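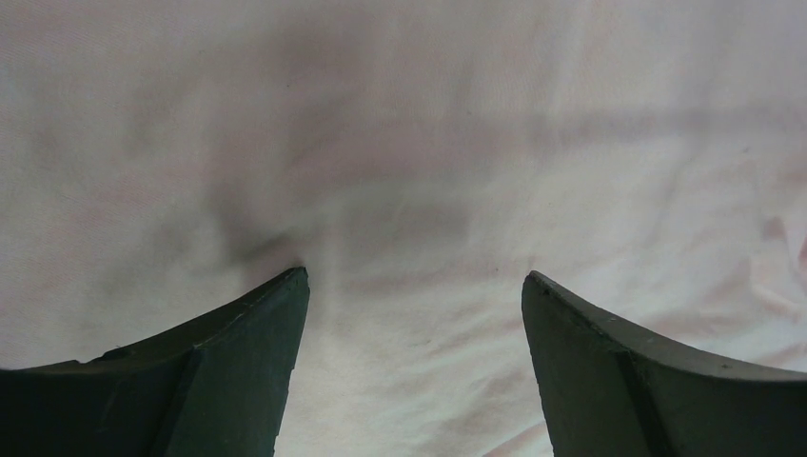 **Trernen two-arm folding station**
Supplied and supported by Jellby

The Trernen is a bench-sized folding station for short-sleeved shirts, T-shirts, tea towels and small cloths. It has two arms, a flat white table and three side walls. It is sold to laundries, training colleges and development teams who want to find out how much of the folding a machine can take on. It isn't sold as a home appliance, and the section on limits further down should be read before ordering.

## What it does

The station takes a garment out of a basket, spreads it on the table, folds it and puts it on a stack. On plain cotton T-shirts it does all four steps without help most of the time. On other things it does some of them.

Taking a single item from the basket is the hardest step. Two items often come up together when a sleeve is caught in a fold of something else. The station puts them both down and tries again, up to the limit set in the control software. After that it stops and waits for a person.

Spreading is slow but fairly dependable. The arms work from the hem and shoulders and pull gently until the outline is close enough to a known shape. A crumpled sleeve is the usual cause of a poor fold, so the default program goes back to the sleeves once before it moves on.

Folding is the easy part. If the shirt is flat, the fold will be acceptable.

## Test results

We ran the current release at our Rangel workshop on 1,196 items from a mixed household load, all clean and dry. 213 of them needed a person to step in at some point. Most of those were at the basket. Long-sleeved shirts, socks and fitted sheets were left out of the test, as the station doesn't handle them.

A person used to the work is faster than the station on every type of item we tried. Customers who run it overnight mind this less than customers who run it next to a member of staff.

## Table layout

The standard layout puts the basket in the far right corner and the stack in the far left, with the middle of the table kept for the garment being worked on. The arms are mounted along the front edge and reach over the table from either side. A left-handed layout can be set in software. The basket has to be moved across by hand and the position check run again.

Any open-topped plastic laundry basket will do if it fits in the corner with its rim below the height of the forearms. Baskets with a fixed handle over the top can't be used. Don't fill it higher than the rim.
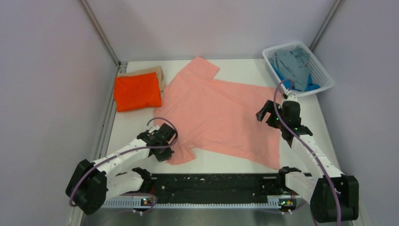

Hoi-yan Lam wrote to us in October that her station folds well enough, but that she still has to sort the load before it goes in the basket, and she wanted to know when that would change. Her view was that a machine which needs its washing sorted first has only taken over the part of the job she didn't mind doing.

We think that is a reasonable complaint. Sorting by type is on the list for the next release. It already works for towels against shirts. It doesn't work well for children's clothes, where a small T-shirt and a large vest look much the same when bunched up. Sorting by owner isn't planned.

## Fingers

Each gripper has two tapered fingers. The tips are narrow so that they can get under the edge of thin cloth lying flat, and they close softly enough to hold a single layer without marking it.

Fingers wear with use. Scuffs and small nicks along the edges are normal and don't affect the grip. Run a fingertip along each edge before a shift, and change the finger if anything catches, as a rough edge will pull threads in knitted fabric. Inspect them properly every 1,000 items. They come off with the key supplied, and both fingers on a gripper should be changed together.

Sturis fingers from the earlier station fit the same mount but are slightly longer. If you use them, change the finger setting first or the tips will press into the table.

## What it doesn't do

- Buttons, zips, ties and hooks
- Turning clothes the right way out
- Pairing socks
- Long sleeves (under test)
- Anything wider than the table, including most bedding
- Damp washing
- Ironing or smoothing beyond light pulling

Dark items with a shine, such as some sportswear, are also unreliable. The overhead lighting makes a difference here – diffuse light is better than spotlights, and direct sun across the table will cause stops.

## Can it replace a person?

We are asked this by nearly every customer. For a steady supply of similar T-shirts or small towels, one person can look after several stations and do other work in between. For an ordinary family wash, it can't. Somebody has to sort, turn things the right way out, deal with the awkward items and clear the stops. In our own trials with family loads, the time saved was small and on some days there was none.

Development teams get more from it at present. The arms can be driven by hand from a second pair of controls (optional) and every run can be saved, so a new garment type can be shown to the station and then tried straight away. Training one new type takes a few working days for a simple shape and a good deal longer for anything with a collar.

## Installation

The station needs a level bench or its own stand, mains power and a wired network connection. Leave room behind it to get at the back wall, which lifts out for cleaning. Cables run along the outside of the arms and must be left slack enough for the full reach. Check this after any transport. A cable that has slipped off its clip can drag across the garment and spoil the spread.

Wipe the table daily with a barely damp cloth. Lint gathers along the front rail and should be vacuumed off with the power disconnected. Don't use compressed air near the circuit boards.

## In the box

- Station with two arms and grippers
- 2 spare pairs of fingers
- Finger key
- Position check card
- Power and network cables
- Printed setup guide

Baskets aren't included. The stand, the hand controls and the left-handed stack guide are ordered separately. Existing Sturis owners can trade in the old arms but not the table.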